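How plastic things get their shape
By Hiba Mansour
Apr 14, 2024

Look around your kitchen and you will find a lot of plastic. There may be a washing-up bowl, a lunch box, a lid or two and the handle of a brush. Many of them were made in the same way, which is called injection moulding.

It starts with small plastic beads called pellets. They are poured into a machine that heats them until they melt. Many kinds of plastic need to be hotter than 200 degrees Celsius, so the inside of the machine is hotter than most baking recipes.

Next, the melted plastic is pushed into a mould. A mould is a hollow shape made of metal, a bit like a jelly mould but in two halves that shut tightly together. The plastic fills every gap. Cold water runs through pipes in the metal and the plastic sets hard. Then the halves open and the new part is pushed out.

Anything cut into the metal shows up on the plastic too – letters, lines, even tiny circles. A very smooth mould makes a shiny surface.
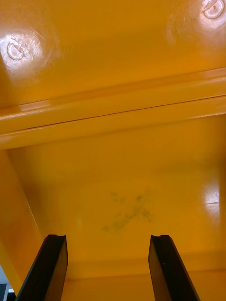
Why doesn't the plastic stick to the mould?
Plastic shrinks a little as it cools, and the sides of the mould slope slightly, so the part can slide free when the pins push it.

The colour goes in at the start. A few coloured pellets are mixed with the plain ones, and the colour spreads as everything melts. If you scratch a bucket, it is usually the same colour underneath.

At the Duman works in Istton, one machine makes a bucket every 12 seconds. That is 300 buckets in 60 minutes. Scraps are chopped up and melted again – very little is thrown away.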